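Cadora Household Stain Remover, Concentrate

Item no. 1798
Made by Serkdale Home Care

Cadora is a water-based concentrate for removing marks from hard, sealed household surfaces. It is intended for ballpoint ink, wax crayon, tea and coffee rings, cooking grease and the residue left behind by price labels. It contains no bleach and no added fragrance. The liquid is clear and rinses off with plain water.

The concentrate must be diluted before use. For routine wiping, add 2 capfuls to a quart of lukewarm water. For old marks, use 6 capfuls to the same amount. Stronger mixtures do not clean faster and tend to leave a film that needs a second rinse.
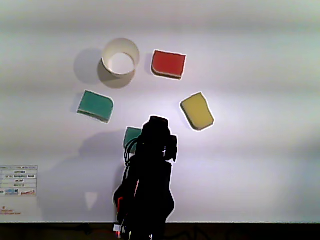

Mixed solution keeps for 13 days in a closed spray bottle. After that the surfactant begins to separate and the mixture should be poured down the drain with running water. Undiluted concentrate keeps until the date printed on the shoulder of the bottle. Store it upright, above freezing, and away from direct sun.

Directions

Wipe off loose dust first. Apply the solution to a damp cloth or sponge and hold it against the mark for one minute. Rub in one direction, rinse the cloth, and wipe again with clean water. Dry with a paper towel. Repeat if a trace remains. For label residue, peel off as much paper as will come away by hand, then leave the wet cloth in place for five minutes before wiping.

Test on a hidden spot before the first use on any painted surface. Flat wall paint may turn slightly shiny where it has been rubbed.

Suitable surfaces

Sealed countertops, glazed tile, stainless steel, glass, enamel, rigid plastic, gloss and semi-gloss paint.

Do not use on

Unsealed stone, waxed or oiled wood, leather, suede, wallpaper, or screens with an anti-glare coating.
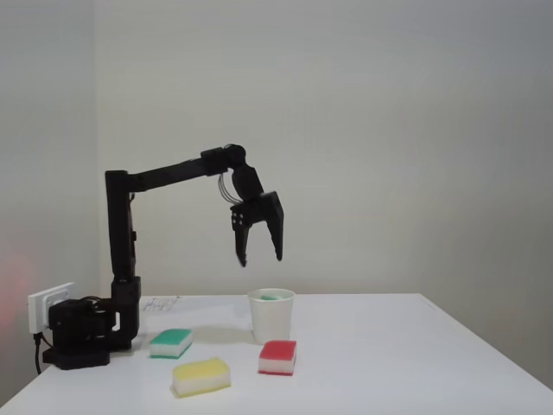
Kitchen sponges and a paper cup on a white tabletop.

Sizes and refills

The concentrate is sold in a pint bottle with a measuring cap and in a half-gallon refill. The cap from the pint bottle does not fit the refill, so keep it when the bottle is empty. Customers who have the older Montes spray head can continue to use it with the mixed solution. The Grosberg foaming head is not compatible, as the valve clogs.

Revision note

The formula was changed in May to remove the blue dye. Cleaning strength and dilution are the same as before. Remaining stock with the blue liquid may be used normally, except on white grout.

Safety

Keep out of reach of children. Avoid contact with eyes. If contact occurs, rinse with water for several minutes. Do not mix with other cleaning products.

Product contact: Anjana Cassim
Technical questions: Severin Trummer
Page updated 2021-10-21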